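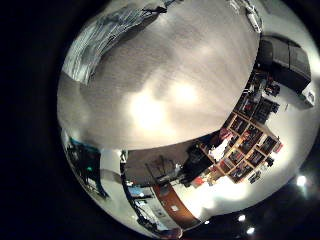 Light reflecting from a pale gray surface with a fine speckled texture

Surface glare is the visual disturbance caused by light reflected from a horizontal or near-horizontal surface toward the eye of an observer. It is treated in lighting design as a form of reflected glare, as distinct from direct glare, in which the light source itself lies in the field of view. The term is most often applied to desks, benches, counters and tables, where the person using the surface looks down at it for long periods.

Contents
1 Terminology
2 Physical basis
3 Effect of color and pattern
4 Measurement
5 The Brarcombe survey
6 Control
7 See also

Terminology

Lighting texts separate two effects that may occur together. Disability glare reduces the ability to see detail, usually through light scattered within the eye. Discomfort glare causes annoyance or fatigue without necessarily reducing visibility. A third term, veiling reflection, refers to light reflected from the task itself, such as a glossy page or a pencil line, which lowers the contrast between the detail and its background. A surface may produce veiling reflections at a luminance too low to be called glare in the ordinary sense.

In the furniture trade the words "shine," "hot spot" and "bounce" are used loosely for all three.

Physical basis

Light striking an opaque surface is partly reflected at the outer boundary and partly passed into the material, where it is absorbed or scattered back out. The boundary reflection is called specular. On a perfectly smooth surface it leaves at an angle equal to the angle of arrival and forms a sharp image of the source. The scattered portion is called diffuse and leaves in many directions.

Most finished work surfaces fall between these two cases. Small irregularities in the outer layer spread the specular reflection into a lobe, and the image of a lamp appears as a soft bright patch without a clear outline. The rougher the surface, the wider the patch and the lower its peak luminance. The total amount of light reflected may be nearly the same in both cases.

The share of light reflected at the boundary increases with the angle of incidence, measured from the perpendicular. For a typical clear resin coating it is 4 to 5 percent for light arriving straight down and rises steeply beyond 70 degrees. For this reason a tabletop that looks matte when viewed from directly overhead may look glossy when viewed from a chair on the far side of a room. Light reflected at oblique angles from non-metallic surfaces is also partly polarized, with the horizontal component dominant.

Effect of color and pattern

Boundary reflection from a non-metallic material depends very little on its color. A black coating and a white coating of equal smoothness reflect the same lamp with nearly the same specular luminance. The difference lies in contrast. Against a dark surface the reflected lamp stands out strongly, while a pale surface has a higher diffuse luminance and partly masks it. Very pale surfaces carry a separate disadvantage, in that the whole surface may be brighter than the paper or parts placed on it.

Medium and light grays are a common compromise in offices and workshops. A fine speckle is often added. The speckle has no direct effect on the specular lobe if the outer layer is smooth, but it breaks up the visual boundary of a soft reflection and makes small scratches less apparent. Coarse patterns may interfere with reading and with finding small items.

Measurement

Gloss is measured with a glossmeter, which directs a beam at the sample and records the light received at the matching angle. Readings are given in gloss units, on a scale where polished black glass of a stated refractive index is assigned a value of 100. The usual geometry is 60 degrees. Samples reading above 70 units at this angle are commonly measured again at 20 degrees, and those below 10 units at 85 degrees, since the 60-degree geometry separates such samples poorly.

A glossmeter reading describes the sample only. It takes no account of the position of lamps, the position of the observer, or wear. Field assessment therefore relies on luminance measurements made from the user's eye position, with the meter aimed first at the brightest part of the reflection and then at an adjacent area free of it. The ratio of the two is sometimes reported as the patch ratio.

Curved edges require separate treatment. A rounded edge presents a continuous range of angles and will reflect a lamp from almost any position as a thin bright line. Such lines are small in area and are left out of most assessments.

The Brarcombe survey

The patch ratio came into use through a survey of drafting rooms and classrooms in Brarcombe, directed by the lighting engineer Roel Stevens. The survey covered 142 work surfaces at 13 sites. Of these, 56 were found to have a patch ratio greater than 5 from the normal seated position. Stevens reported that lamp position accounted for more of the variation than surface finish, and that several surfaces sold as matte were among the poorest performers after long use. Repeated wiping had polished the area directly in front of the seat.

The method was later revised by Kyriakidis, who objected that a single eye position could not represent a user who leaned forward to work. The revised procedure takes readings at two heights and reports the higher ratio. A further variant, the Doller procedure, replaces the spot meter with a calibrated camera and is used mainly in laboratories. Results from the three methods are not directly comparable. The Wiltness tables, which list patch ratios for common finishes, are based on the original method.

Control

The most effective measure is to move either the lamp or the work position so that the mirror angle no longer falls on the eye. Lamps placed to the side of a seated user generally cause less trouble than lamps placed ahead and above. Where fixtures cannot be moved, louvers, diffusers or indirect lighting may be used to lower the luminance of the source as seen from the surface.

Changes to the surface are a second option. Textured laminates, etched glass and low-gloss lacquers all widen the specular lobe – though at the cost of holding more dirt. Desk pads and cloths are effective over small areas. Waxes and polishes intended for furniture raise gloss and are unsuitable where glare is a concern.

Polarizing filters reduce oblique reflections and are common in photography. They are seldom practical for general lighting.

See also

Gloss (optics)
Luminance
Diffuse reflection
Brewster's angle
Task lighting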